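Verell Street Neighborhood Association
Minutes of the monthly meeting, Monday, September 30, 2019

Minutes taken by me, Mawuli Sulemana, for the second month in a row, so if your name is missing from something you did, blame my handwriting and send me an email. I'll fix it!

We got going a little late because the side door was locked and half of us were standing in the parking lot on the wrong side of the building. Once everyone had a chair and some coffee (thank you to whoever brought the hazelnut creamer, I had three cups) we jumped right in.

July minutes
Approved with one change. I had written that the block party rain date was "whenever," and it was pointed out that this was not what we voted on. Fair enough. We took August off, as always, so there were no other minutes to approve.

Money
We have $2205 in the checking account. That's after paying for the porta-potties and the bounce house, but before the insurance bill, which usually shows up in the fall and ruins everybody's mood. There was a question about whether we still need the separate savings account with $50 in it. Moved, seconded and passed to close it and put the money with the rest.

Speed bumps on Lukano Avenue
This took up most of the night, so bear with me. The city wrote back and said they will do a traffic count, but only if we turn in a petition signed by people from at least 13 houses on the affected blocks. We had a long back and forth about which blocks are affected. The folks near the school want the bumps right at the crosswalk, and the folks at the bottom of the hill say that's no use to them when cars are flying by their driveways at breakfast time. I can see it both ways, and I said so, and then I got teased for it.

A couple of people don't want bumps at all and would like to see a four-way stop at Noltunum Court instead. They brought a hand-drawn map and it was really good! We agreed the petition should ask for the traffic count only and leave the bumps or stop sign question for after we see the numbers. That passed with 4 against. I'll type up the petition this week and leave copies in the box by the library book drop.

Block party wrap-up
Everybody loved the food from El Idrissi, especially the lamb, and I'm putting it in writing that we should order double next year. The music was too loud for the corner houses. We talked about pointing the speakers toward the park, or shutting down at nine, or both, and it got left open for the spring. Also, there's a blue casserole dish with a glass lid still sitting in my kitchen. Please come get it, it's a nice dish.

Leaf pickup
The city truck is coming in November again and the rules are the same as last fall: leaves at the curb, no bags, no branches, no pumpkins.
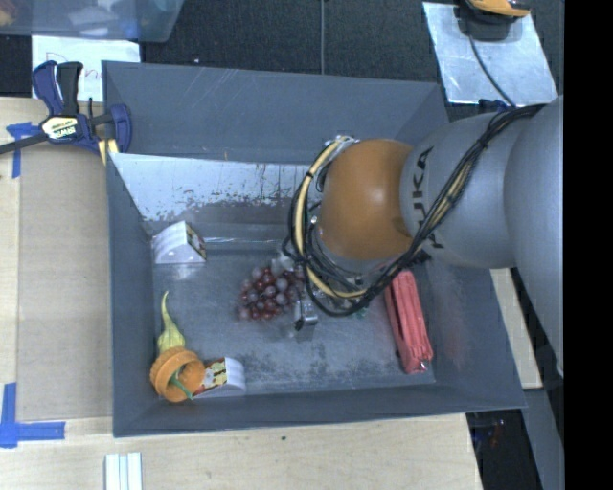

Please don't rake them over the storm drains either. We had a small lake at the corner of Verell and Lukano last year and I ruined a good pair of shoes in it. If a neighbor on your block can't rake, put their address on the sign-up sheet and the high school kids will come by on a Saturday.

Other stuff
The streetlight outside the laundromat is out again. I'll call it in.
Someone asked about a dog waste station by the park entrance. We need a price first, so that's going on the October agenda.
The Little Free Library needs a new hinge and fewer tax guides.

We wrapped up when the custodian started flicking the lights at us. Next meeting is in October, same room, and please use the front door.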